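Parard, glass dishes, and the week I gave up on depth
15 December 2021
Filed under: perception, grasping, complaining

So I promised back in November that I'd write up the grasp selection rewrite, and then I spent the rest of the month rewriting it again. Sorry! It's in decent shape now and I want to get this down before I forget why half of it is the way it is.

Quick recap if you're new. Parard is my little planner. It takes camera images, finds the rim of a dish, picks a spot on that rim, and hands a target pose to the arm. It used to do this from a point cloud, and on anything solid and matte that was lovely. Then I moved on to glass and everything fell apart. The cloud for a glass dish on a white table is mostly holes, plus a scattering of points that claim to be under the table (great, thanks). I tried filling the holes. I tried averaging over 30 depth readings, which gave me the same holes, only slower.

What I do now is stick to color images for the rim and take the height from the table plane, which I calibrate once at startup. The rim is fitted as an ellipse from the fixed camera, then refined from the wrist camera as the fingers come down. At close range you only ever get an arc, so the close-up fit is not allowed to invent a whole new circle. It can nudge the first one sideways and that's it. That one rule fixed more bad grasps than anything else I wrote this fall.
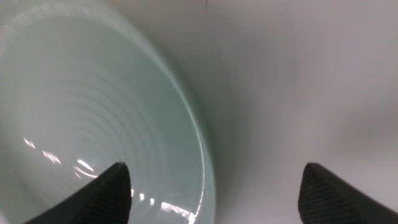
Why not just train a network to spit out the grasp directly?
Because I want to know which part broke when a grasp goes wrong, and with a rim fit I can draw the curve on the picture and see the mistake in two seconds.

The close-up step has its own headaches. Pressed or molded rings inside a dish are beautifully round and evenly spaced, so an edge detector loves them. My first version would happily lock onto an inner ring and aim one finger at the middle of the glass. The fix is a bit dumb: walk outward from the inside along a bunch of rays, keep every edge, and prefer the last strong one before things go plain. Shadows mess with that because a soft gray shadow outside the rim is also an edge if you squint. I ended up checking how sharp the change is, and soft ones get thrown out.

Glare was the other one. Bright streaks break the arc into bits and each bit wants to be its own curve. I mask anything close to pure white and its neighbors, then let the fit jump the gap. On a white table you have to be careful with the threshold or you mask the entire table, which I did, for most of an afternoon, while blaming the ellipse code.

Next up was the order of things, meaning which dish to go for first. That lives in Clorutcombe, the task layer (yes, I let a name generator pick it, no, I'm not changing it now). It scores each dish on how well its rim was fitted and how much of that rim the fixed camera can see. If the arm is in the way, the score drops, and the dish gets another look once the arm has moved.
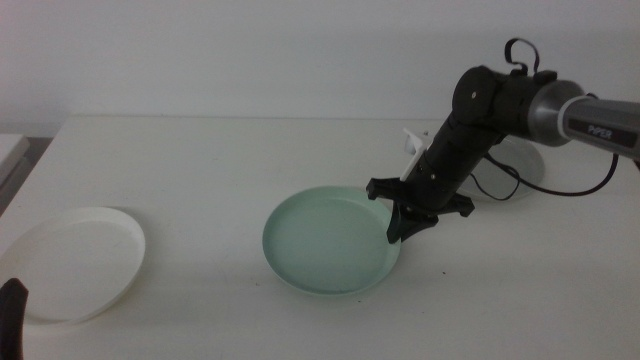 White, green and clear plates on the table, with the PiPER arm over the green one.

Clear plates are still my worst case by a mile. The fitted rim wanders from one image to the next, so Clorutcombe keeps a short history and waits for it to settle before it commits. I set the timeout to 200 image updates and it does hit that sometimes. When it does, the plate is marked "unsure" and skipped, and I'd much rather have that than a confident poke at nothing.

Logging got better too. Every attempt now saves the two images, the fitted curves and the chosen pose into one folder, and Jitberg (my viewer) steps through them with the arrow keys. I had attempt 2828 open for ages last night trying to work out why the target was flipped. Turned out I had the wrist camera transform upside down in one config file, and only that one. Go check your config files!

Still on the list: cable handling in the motion planner, which right now pretends cables don't exist, and a proper handoff between two grippers so they stop both wanting the same rim. I'll push the new Parard branch once I've cleaned out the print statements.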